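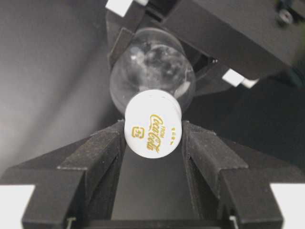

About Tornitley

Tornitley writes control and perception software for robot arms that pick up and handle everyday objects. We started in Toltdale in a shared office above a tyre shop and moved into our own building two years later. The lab and the software team are on the same floor, and most of us work in both.

What we make

Staner is our grasp controller. It takes images from the wrist and workspace cameras, picks a contact point and adjusts the fingers as they close. It runs at 1000 updates a second on an ordinary industrial computer and doesn't need a graphics card.

Ambaye is the planning and logging tool that sits beside it. Each attempt is stored with its camera views, joint positions and finger commands on one timeline, so an engineer can scrub back to the moment a grip changed. Customers can use Ambaye without Staner, and several do.
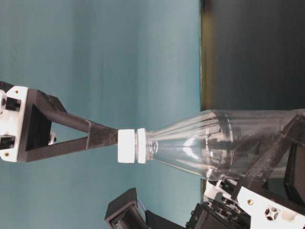 Much of our perception work is on transparent objects. Depth sensors read straight through clear plastic and glass, or return a surface that belongs to the wall behind. Staner's edge model was trained on 2460 grasps recorded in our own lab, 1098 of them on clear containers. Caps and collars help, as they give the software something opaque to line up on. Curved walls without a label are still the hardest case, and our error rates for them are listed separately in the release notes.

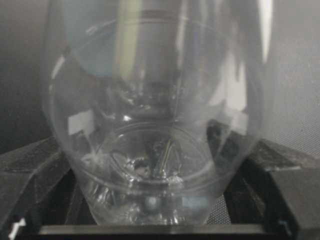 We test on real items from shops and kitchens as well as in simulation. The current regression set has 619 tasks and is run in full before a release goes out. If a task fails that passed last time, the release waits.

Working with us

Our customers are mainly packaging firms, recycling sorters and university labs. New sites begin with a trial licence and a week of setup, done remotely or in person. Support is handled by the engineers who wrote the code.

The next version of Staner is due in January. Lab visits can be booked through the contact page.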